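## Linunov H6 five-finger hand

The H6 is sold by Skiltia as a left or right unit, or as a matched pair. Each hand has four fingers and a thumb, with metal joint sections and black fingertips. Six motors sit in the palm and wrist. The wrist flange takes the standard Prastora bolt pattern.
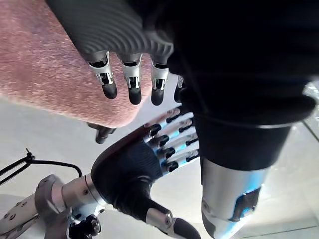

Finger force is set per joint in the Hunt control software, which ships with the hand. For two-handed work, load both hands into the same project -- separate projects do not share collision limits. Run the homing routine after every power cycle.

- Weight: 900 g per hand
- Motors: 6
- Supplied cable: 3 m
- Part number, matched pair: 541

Replacement fingertips are sold in sets of five. Orders placed before January ship with the older cable clip, part of the same spares kit.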